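Moving the grasp planner off the main loop, and what I learned from black plastic

Tuesday, July 11, 2023

I have wanted to write this one up for weeks, and now that the branch is merged I finally can! Fair warning, it's long, and most of it is about timing.

Some background for anyone who hasn't followed the earlier posts. Plilum is the control stack I work on. It runs a two-armed robot with five-fingered hands, and its job right now is picking parts and trays off open shelves. Perception feeds a planner, the planner feeds a controller, and the controller talks to the motors at 1,000 Hz. That last number is the one you do not mess with. If the controller misses its slot a couple of times in a row, the arms go into a soft hold and you get to start over.

Until this spring the grasp planner lived in the same process as the controller. I know, I know. It started as a tiny function that picked one of 2 hand shapes, and it was so fast that giving it a home of its own seemed silly. Then it learned about fingers. Then it learned about the other arm. By February it was doing a full collision check against everything the camera had found, and every so often it held a lock just long enough to make the controller late. You could hear it, a little tick in the wrist.

So the first big change was to split it out. The planner is now a separate process that publishes whole trajectories, each one stamped with the version of the world model it was planned against. The controller keeps following the last good trajectory until a new one shows up, and before it switches it asks one question: is the start of this new path close enough to where I am right now? If the answer is no, the path is thrown away and the planner tries again from the current joint angles. It's about the simplest rule you could come up with and I love it. The wrist tick is gone.

The version stamp turned out to be the useful part. Before, if the camera moved an object in the world model halfway through planning, we'd get a path that was correct for a shelf that no longer existed. Now a stale stamp shows up in the log in plain text, with both versions side by side. I found 3 old bugs in the first afternoon just by reading that log, and one of them had been blamed on the cameras for months. Sorry, cameras.

For the logs themselves I switched to Statent, which is a small state recorder and timeline viewer. You give it a stream of named values and it lets you scrub through them, with the camera picture on top and the joint states underneath. I can park the cursor on the moment a plan got rejected and see what the robot saw, what it believed, and where the arms were, all lined up. I used to do this with four terminal windows and a spreadsheet. Please don't do it with four terminal windows and a spreadsheet.

Okay, perception. This is the part where I expected a quiet week and got a very loud one.

Our segmenter was pretty happy with separate objects on a plain background. Trays are harder. They are all the same shape, they are black, and in a row they overlap so much that the far ones are mostly rim. The old code took each mask, fit a box around it, and handed the box to the planner. With a row of overlapping trays you get one good box and a bunch of skinny nonsense boxes that the planner treats as solid walls.

The new code fits a tray template to the rim edge, and it's allowed to say "I can see a piece of a tray and I don't know where the rest is." That gets stored as an unknown region with a soft cost around it. The planner can pass near it slowly but won't try to grab it. As soon as a nearer tray is removed and more rim comes into view, the unknown gets promoted to a real object. Watching that happen in the viewer for the first time, I may have clapped.

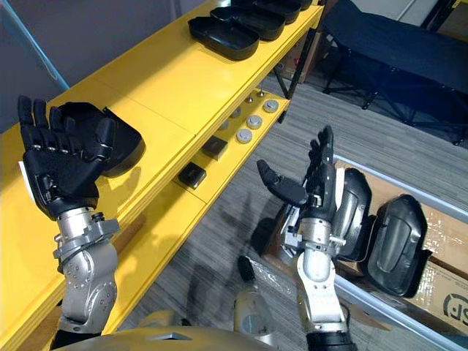 Photo: head camera view, Plilum project blog

Look at the row along the top shelf and you'll see what I mean about rims. The nearest one is easy, and the last one is barely a sliver. The knobs on the lower shelf are a different kind of annoying: short, silver, flat on top, and not all the same size. Depth on shiny metal is noisy, so for those I skip the depth values inside the mask and work from the outline plus the known height of the shelf. The hands get masked out using the arm model, which matters a lot when a black hand is right up against a black shell.

That hand masking was the last thing I fixed, and it's still my favorite bug of the year. The arm model was being drawn with joint angles from the wrong end of the buffer, 50 milliseconds behind the picture. With the arm still, everything lined up perfectly. With the arm moving, a thin strip of fingers leaked out of the mask and became an obstacle, and the planner very sensibly refused to move the hand through its own fingers. The fix was one line, matching the joint state to the image timestamp. Finding it took me most of a weekend.

I also pulled the tuning values out of the code and into a single file that gets copied next to every recording. Michalík, our replay tool, reads that file first, so a replay uses the values that were live at the time. You can swap one value and run the same recording again, then compare the plans side by side. This has changed how I work more than anything else in this post. I try ideas over lunch now!

Next up is Dratard, the scheduler that decides which arm does what. At the moment the rule is that the closer hand takes the job, and when both hands want the same bit of space the left one waits. It works, but it makes the robot look very polite and a little slow. I'd like the two arms to reserve space over time, so one can start reaching while the other is still backing out. I have a rough version running in replay and it is already finding gaps I didn't know were there.

If you've done reservation-style planning for two arms that share a shelf, I would love to hear how you handled a reservation that runs late. My current answer is to cancel everything behind it and replan, and I have a feeling there's something kinder. Comments are open.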